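Textile Warenkunde, Teil 2: Maschenware
Skript zur Vorlesung, Fr., 19. November
Dozentin: Laine Butkienė

Wiederholung

In der letzten Sitzung ging es um Gewebe: zwei Fadensysteme, Kette und Schuss, die sich rechtwinklig kreuzen. Bitte die drei Grundbindungen (Leinwand, Köper, Atlas) noch einmal durchgehen, sie werden im Folgenden vorausgesetzt.

1. Was ist Maschenware?

Maschenware entsteht aus Fadenschleifen, die ineinander hängen. Eine Masche besteht aus Kopf, zwei Schenkeln und zwei Füßen. Nebeneinanderliegende Maschen bilden eine Maschenreihe, übereinanderliegende ein Maschenstäbchen. Die Schleifen können sich unter Zug verformen, daher die höhere Dehnbarkeit gegenüber Gewebe, und zwar in der Regel quer stärker als längs.

Man unterscheidet nach der Herstellung:

Kulierware (Einfadenware): Der Faden läuft quer durch die Ware. Alle Maschen einer Reihe werden aus demselben Faden gebildet. Lässt sich meist aufziehen.
Kettenwirkware: Viele Fäden laufen längs, jede Nadel erhält mindestens einen eigenen Faden. Weitgehend laufmaschensicher, formstabiler. Verwendung: Wäsche, Badebekleidung, technische Textilien.

2. Grundbindungen der Kulierware

Rechts-Links (RL): eine Seite zeigt rechte, die andere linke Maschen. Leicht, glatt, rollt an den Schnittkanten ein. Wichtigste Ausführung im Handel ist der Single Jersey.
Rechts-Rechts (RR): auf beiden Seiten sind im entspannten Zustand rechte Maschen zu sehen. Sehr querelastisch, rollt nicht. Bündchen, Rippware.
Links-Links (LL): beide Seiten zeigen überwiegend linke Maschen. Längselastisch, bauschig. Pullover, Babybekleidung.
Interlock ist eine gekreuzte RR-Bindung, dichter und weniger dehnbar als einfache Rippe.

Das T-Shirt ist das übliche Lehrbeispiel für Single Jersey, und wir bleiben für den Rest der Sitzung dabei.

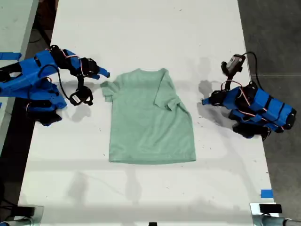

Abb. 1: Kurzarmshirt mit rundem Halsausschnitt, ein Ärmel eingeschlagen.

3. Melange und Färbung

Ein melierter Farbeindruck kann auf verschiedenen Stufen entstehen. Bei der Flockefärbung werden gefärbte und rohweiße Fasern vor dem Spinnen gemischt. Eine zweite Möglichkeit ist die Mischung von Fasern mit unterschiedlicher Farbstoffaufnahme, etwa Baumwolle und Polyester, die erst im Stück gefärbt werden - der Reaktivfarbstoff zieht nur auf die Baumwolle auf. Vom Aussehen allein lässt sich nicht sicher auf das Verfahren schließen. Dafür braucht es die Faseranalyse (siehe Skript Lambert, Kapitel 3).

4. Schrägverzug

Single Jersey neigt dazu, sich zu verdrehen. Die Maschenstäbchen stehen dann nicht mehr senkrecht zu den Reihen, und nach der Wäsche wandern die Seitennähte nach vorn oder hinten. Ursachen sind vor allem die Restdrehung des Garns und die Zahl der Stricksysteme der Rundstrickmaschine. Gegenmaßnahmen: Garn dämpfen, niedriger gedrehte Garne oder Zwirne verwenden, Ware beim Ausrüsten fixieren.

5. Maßänderung beim Waschen

Auf der Strickmaschine und in der Ausrüstung wird die Ware gespannt. In der ersten Wäsche löst sich diese Spannung, die Ware wird meist kürzer und oft auch breiter (Relaxationsschrumpf). Kompaktieren vor dem Zuschnitt nimmt einen Teil davon vorweg.

Für die Übung messen wir Jersey der Qualitäten Skamari und Jendus vor und nach einer Wäsche bei 60 Grad. Der Messrahmen liegt im Labor bei Herrn Clegg. Proben vor dem Messen flach und ohne Zug auslegen, Falten mit der Hand ausstreichen, nicht ziehen. Maßänderung in Prozent:

(Maß nachher - Maß vorher) / Maß vorher x 100

Ein negatives Ergebnis bedeutet Einlaufen. Das Vorzeichen gehört ins Protokoll, ebenso die Richtung (längs oder quer).

Aufgaben bis zur nächsten Sitzung

1. Zeichnen Sie das Maschenbild einer RL-Ware von beiden Seiten und beschriften Sie Kopf, Schenkel und Füße.
2. Warum rollt RL-Ware an den Kanten ein, RR-Ware jedoch nicht?
3. Eine Probe misst längs vor der Wäsche 60 cm, danach 57 cm. Berechnen Sie die Maßänderung.

Abgabe im Fach von Ubaldo Rizzi, höchstens 2 Seiten. Die Übungsgruppen haben jeweils 15 Plätze - Tausch nur nach Absprache.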